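About Grovis

Grovis supplies and fits kitchen worktops and base units for small flats, staff rooms and teaching kitchens. The company was set up by Hnat Savchuk, who still does the final survey on most jobs. Cutting and edging are done at the Antoniuk workshop; fitting is done by our own staff.

What we make

The range is kept short. There are 3 worktop depths and 20 door colours, all held in stock. Units are ordered by width and delivered with the doors hung and adjusted. Legs, plinth clips and hinges are common to the whole range, so a part from an older unit will fit a current one.

The colour most often ordered is a white worktop over beige gloss doors. Gloss doors reflect the floor and any nearby light, and this should be allowed for when choosing flooring. On a white top, pale items such as a translucent bottle with a white cap stand out less than they would on a dark one, and shadows show as a soft grey.
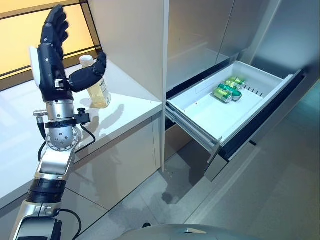 How a job runs

A survey is carried out before any price is given. We record wall lengths, floor level, pipe positions and sockets. The drawing is sent within 3 working days and is not charged for. Once it is signed, no dimension is altered without a new drawing number.

Old units are removed by us on request. Plumbing and electrical work are not included and must be arranged separately.

Care of gloss doors

Wipe with a damp cloth and dry at once. Do not use scouring powder, wire wool or a steam cleaner. Clean the vertical gaps between doors with a soft brush, working from top to bottom.

Showroom

Unit 79, Pralell Yard. Samples can be borrowed and should be returned in the sleeve supplied. The showroom closes for stocktaking in November; orders already placed are delivered as normal during that time.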